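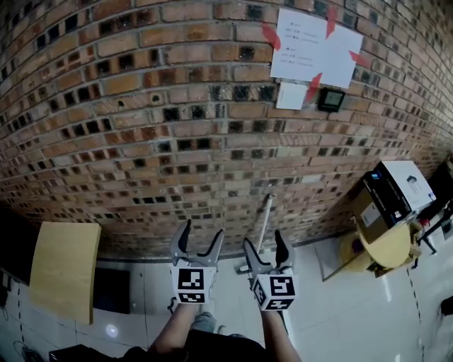

WIRKSTEAD, June 17, 2021

The Worard lab opened its doors to visitors for one afternoon, and I went mostly to see the data collection work for Prundo, its project on teaching robot arms from demonstrations made by people. I had read the group's short report beforehand and wanted to see how the method looks in practice.

The basic idea is simple. A person holds a gripper in each hand and does a task directly, with no robot arm involved. Each gripper has a camera, and there is one more view from the head. The recordings are then used to train a policy, which runs on a pair of arms with the same fingers. The white cubes on the hand grippers carry black-and-white marker patterns, and the software uses them to work out where each hand is.

Collection goes on in a room with a brick wall and a white tiled floor. Callum Dobson, who runs the collection side, told us the group moves between rooms on purpose. In the first round, all the demonstrations came from one bench in one room. The policy did well there and poorly everywhere else. For the second round they kept the total at 1000 demonstrations but spread them over many rooms.

The result they were presenting came from that comparison. Out of 1000 test runs in rooms the policy had not seen, the one-room version finished 630 and the mixed version finished 663. I asked if that was a large enough gap to matter. Dobson said it was smaller than they had hoped for. Most of the gain came on tasks where the object stood close to a wall, and on open tabletops the two versions were nearly even.

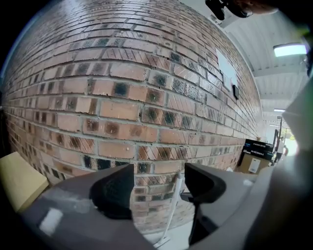 The brick wall from the camera on one of the hand grippers.

The wrist cameras use a very wide lens, so straight walls bend in the picture. A visitor asked if the images are flattened before training. They are not. The group tried it both ways and kept the raw version, mainly to avoid losing the edges, where the ceiling and floor show up. Those areas help with tracking when the hands are close to a surface.

Brick came up several times. A regular pattern can fool a tracker, which may match one row to the next and report that the hand has jumped. According to Dobson, uneven color in the bricks helps, and so does anything fixed to the wall that appears only once. Plain painted walls give them more trouble.

After that we moved down the hall to Ene, the machine that does the training. There was little to see apart from a screen with loss curves. A full training run takes 70 hours, and the group does each one twice with different seeds before reporting a number. The figures above are averages of the two.

Questions ran over by a good while. The next round will keep the same tasks and change only the lighting, with collection starting before the end of the month. The lab plans to post its test protocol along with the results, including the failed runs sorted by cause.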